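From: Makis Chrysikopoulos
To: Clorport Independent Restaurants list
Date: 9/7/18
Subject: Re: [clorport-rest] lunch trade and the under-30s

On the lunch question, Ka-ming Kao wrote:

> We cut the lunch menu from 78 items to 21 in April and I was
> braced for a riot. What I got was three complaints, two of them
> from my own cook. Ticket times are down and the walk-in is no
> longer a museum of half-used sauces. What I did not get was
> anybody new. Same faces, shorter menu. Has anyone had luck
> pulling in the younger office crowd without giving the food away?

Ka-ming, congratulations on the 21. We are still at a number I would prefer not to put in writing, mostly on account of my mother, who regards every dish I remove as a relative I have evicted.

As for the office crowd, I can tell you what we tried at Andreadis this year, in order of expense.

First, the loyalty card. Buy ten lunches, get one free. The people who filled the card were the people who already came in every day, so I am now giving free lunch to men who were perfectly happy to pay for it. Please learn from this.

Second, the late happy hour. Surholm empties out at five sharp, and I could have seen that by looking out the window. We had a lovely quiet time.

Third, and this one did work, we let people order ahead by text and put the bag on a shelf by the door. No app, no points, no password. They walk in, find the bag with their name on it, pay and go. We lose the drink sale most of the time, and that hurts – fountain soda is the only thing in the building with a margin I can brag about – but we picked up 15 extra lunches on a good day, nearly all of them people I had never seen before.

Two warnings. The shelf has to be where the customer can see it without asking, or you have simply invented a second line. And do not promise a time you can't hit. We said ten minutes for the first week and spent that week apologizing. Now we say twenty and everybody thinks we're fast.

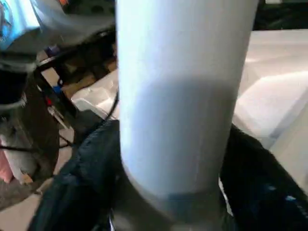
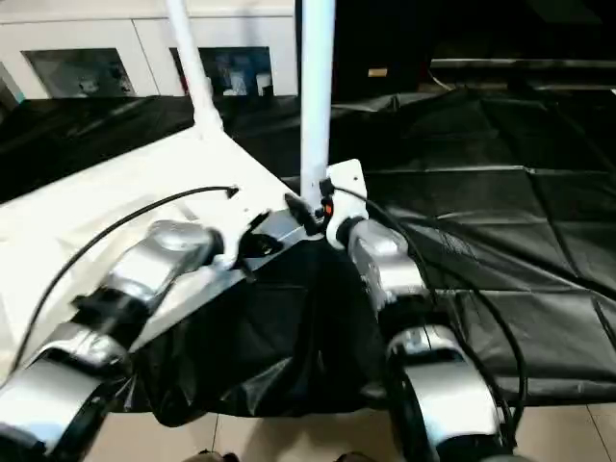
Ka-ming Kao asked me off-list whether the text orders had slowed down the dining room, and said that at Jillik the phone orders already come in right on top of the noon rush, so adding another stream would probably finish off the one person on the line who still speaks to management. Fair question. It did slow us down, until we stopped taking texts between 12:15 and 12:45. A few people grumbled, then started ordering earlier, and the kitchen got a head start on the cold stuff.

What I haven't solved is the bill for containers. The ones with tight lids cost too much, and the cheap ones leak lemon soup onto people's laptops, or so I am told by a gentleman with a laptop. If anyone in Clorport is splitting case orders, I would gladly go in on a few. I have room in the basement next to the fryer we don't discuss.

Also, does anybody still have the number for the hood cleaner who shows up?

Makis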